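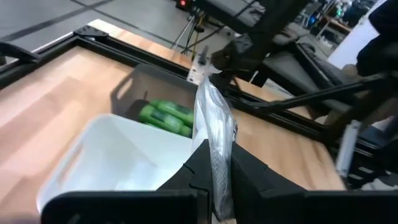

4 Sortierpaket "Beutel und Kleinteile" einrichten

Dieser Abschnitt gilt für das Satetti-Paket mit zwei Armen am Tisch. Er ersetzt Kapitel 4 aus der Anleitung von Penditine, die dem Karton beiliegt. Dort steht, das System sei "nach dem Auspacken einsatzbereit". Das haben wir bei der Einrichtung nicht bestätigt gefunden, deshalb diese Fassung.

4.1 Voraussetzungen

Beide Arme sind am Tisch verschraubt, der Not-Halt ist geprüft (Kapitel 2), die Kameras liefern ein Bild (Kapitel 3). Wer die Kapitel übersprungen hat, sollte jetzt zurückblättern. Der Einrichtungsassistent fragt danach, prüft aber nichts davon nach.

4.2 Behälter aufstellen

1. Arme in die Ruheposition fahren und den Antrieb sperren.

2. Die Behälter an der hinteren Tischkante in eine Reihe stellen. Der Hersteller verspricht, dass die Reihenfolge frei gewählt werden darf. Das stimmt, solange man sie danach nicht mehr ändert.

3. Jedem Behälter im Menü "Plätze" einen Inhalt zuweisen. Die automatische Erkennung kann man laufen lassen, ihr Ergebnis bitte von Hand durchgehen.

4. Mit "Übernehmen" bestätigen und warten, bis die Anzeige wechselt. Ein zweiter Druck auf die Taste legt die Plätze doppelt an.

Hinweis: Durchscheinende Behälter sind laut Prospekt zugelassen. Trefor Maddocks hat bei der Abnahme trotzdem darauf bestanden, jeden Platz einzeln anzufahren. Wir empfehlen dasselbe.
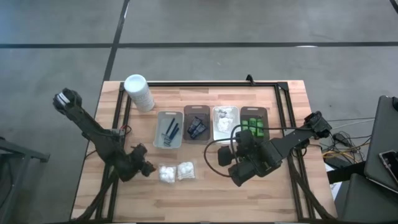 4.3 Greifkraft einstellen

1. Im Menü "Greifer" das Profil "Folie" wählen. Das Profil "Universal" ist voreingestellt und für dünne Beutel nach unserer Meinung zu grob.

2. Kraftstufe 5 eintragen. Die Skala geht bis 19, eine Einheit nennt die Anleitung nirgends. Man muss sich also herantasten.

3. Einen einzelnen Beutel in die Tischmitte legen und "Probegriff" starten.

4. Rutscht der Beutel, die Stufe um eins erhöhen und wiederholen. Bei Stufe 9 ist Schluss -- was dann noch rutscht, liegt falsch oder wird an der falschen Stelle gefasst.

5. Wert speichern, und zwar für jeden Arm getrennt. Die Schaltfläche "Für beide übernehmen" überträgt nur das Profil, die Kraftstufe bleibt die alte.

Vorsicht: Während des Probegriffs nicht in den Arbeitsbereich fassen, auch nicht, um einen Beutel zurechtzurücken. Der Arm hält bei Berührung an, allerdings mit Verzögerung. Wie lang diese ausfällt, steht im Datenblatt nicht.

4.4 Probelauf

1. "Ablauf starten" wählen und die Geschwindigkeit auf der niedrigsten Stufe lassen.

2. Den ersten Durchgang vollständig beobachten, eine Hand am Not-Halt.

3. Fehlgriffe im Protokoll selbst eintragen. Die Software zählt einen Griff als gelungen, sobald sich die Finger geschlossen haben. Ob etwas dazwischen ist, interessiert sie nicht.

4. Erscheint Meldung 274 ("Objekt unklar"), den Ablauf anhalten, das Teil von Hand umlegen und fortsetzen. Die Option "Meldung unterdrücken" bitte ausgeschaltet lassen.

Hinweis: Die im Angebot genannte Trefferquote bezieht sich auf feste Schachteln. Für knittrige Folienbeutel liegt uns keine Angabe vor, eine Anfrage bei Penditine ist offen. Bis zur Antwort rät Vikas Yadav davon ab, das Paket unbeaufsichtigt laufen zu lassen.

Stand: 29. März 2026. Weiter mit Kapitel 5, Wartung der Greiferfinger.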